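Presgate Neighborhood Makers Program
Progress Report to the Montoya Fund
Reporting date: 2/7/20

1. Summary

The program teaches residents of Presgate to build simple outdoor furniture and yard games from reclaimed lumber. During this reporting period it delivered 20 evening workshops at the Hivari Street hall, with a total attendance of 154. All planned sessions took place except one, which was moved to the following week because of a heating failure in the building.

2. Activities

Participants completed planter boxes, folding benches and ring toss sets. The planter box remains the most requested project and is now offered twice in each cycle. The bench was redesigned in the second month after several participants found the original hinge hard to line up at home. The revised plan uses a single carriage bolt on each side and can be finished in one evening.

Printed instructions were rewritten with larger drawings and a cut list on the first page. Copies are available at the hall and at the Sastby branch library.

3. Budget

Spending on materials in the period came to $1,090, which is within the approved amount. Sandpaper and exterior screws cost more than planned. The difference was covered by savings on lumber, most of which was donated in usable lengths. No transfer between budget lines is requested.

4. Matters Arising

Three items are carried forward:

Storage. Unfinished benches cannot remain in the hall between sessions, and participants without a car have difficulty taking them home. A lease on a lockable unit is under discussion.

Finishes. Exterior paint does not cure well in the hall during cold weather. Painting will be moved to the end of the cycle, when work can be done outdoors.

Waiting list. Demand for the Saturday session exceeds the number of workbenches. 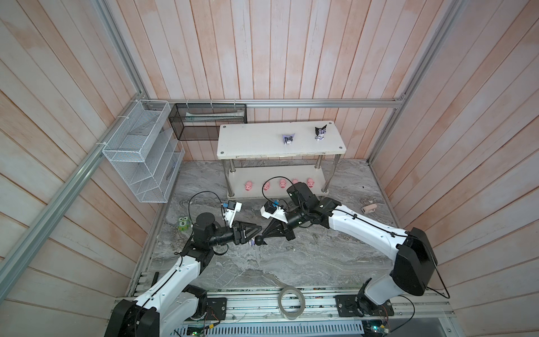
Kane Trevaskis wrote in response to the draft of this report that the waiting list should be dealt with before storage, and that a second Saturday session would cost less than a lease. He also asked that the ring toss set be kept as the first project for beginners, as it needs only a handsaw and a drill. Both points will be taken up in the plan for the next period.

5. Next Period

The spring cycle will add a raised garden bed and a lawn checkers board. A final report, with full accounts and participant survey results, will be submitted in June.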